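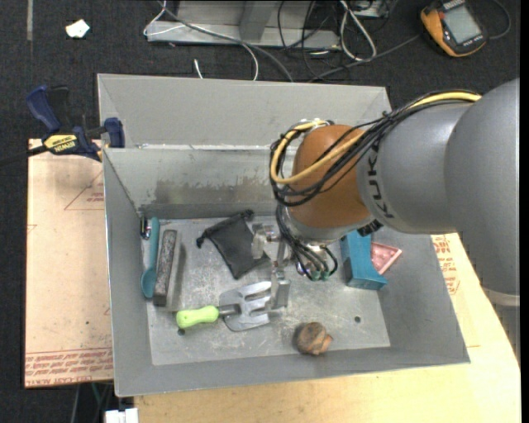

3. Cell Setup and Maintenance

3.1 Bin and fixtures

The Marnix picking cell consists of a KUKA arm, a metal gripper and a gray sheet-metal bin on a wooden tabletop. The bin is held at its edge with a bar clamp. During the first term the clamp was checked only when a fault appeared. Following a review by Kumudini Hettiarachchi, it is now checked at the start of each session and again after every 40 picks.

3.2 Cable routing

The cables follow the outside of the arm and loop around the wrist. In September the team recorded 139 stops over 1,000 picks, and 30 of these were traced to a loop that was too short for full wrist rotation. Pejman Nouri lengthened the loop and wrote a revised routing procedure. The wrist is now turned by hand-guided jog through its full range — at reduced speed — before any program is run.

3.3 Gripper inspection

The lower finger works close to the bin floor, where scuffing has built up. The finger is inspected for bending, and its fasteners are tightened to the values in Appendix B. If the finger is replaced, the tool center point must be taught again and the new values entered in the cell log.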